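件名: Re: [burkberg-ml] 模倣学習でデモ数を減らしたときの結果

Burkberg の計算機で回した分の集計が終わったので、引用の質問に答える形で共有します。

> ブロックを箱へ運ぶタスクですが、デモを 25 本まで減らしても学習は成立しますか。前回の 743 本は、こちらの環境では集めきれません。また、行動チャンクの長さをいくつにしたかも教えてください。

結論から書くと、25 本でもブロックの向きが学習データに近ければ把持までは進みます。向きが斜めになると、指を閉じる位置が長軸方向にずれる失敗が増えます。743 本で学習した方策では、このずれはほとんど出ていません。チャンク長はどちらも 20 ステップです。

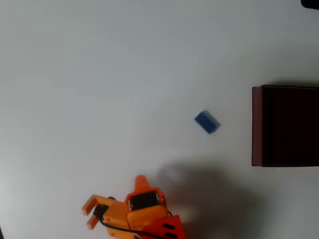

## 条件

- 方策: Edet の標準設定、事前学習なし
- 対象: 小さい青のブロック 1 個、白い天板の上
- 乱数シード: 4 通り
- デモの記録形式: Avedeck の旧形式のまま

## 影の影響

白い天板では影がかなり目立ちます。25 本の方策は影の縁に引っ張られることがあり、明るさのデータ拡張を入れると減りました。ただし、拡張を強くしすぎると接近が遅くなり、1 回の試行が 20 秒を超えます。Foteck のシミュレータでは影を再現していないため、この差は出ませんでした。

次は 25 本のまま、ブロックの向きを均等に割り振って取り直します。設定ファイルはリポジトリの january ブランチに置いてあります。チャンク長を変えて試した方がいれば、結果をこのスレッドに返信してください。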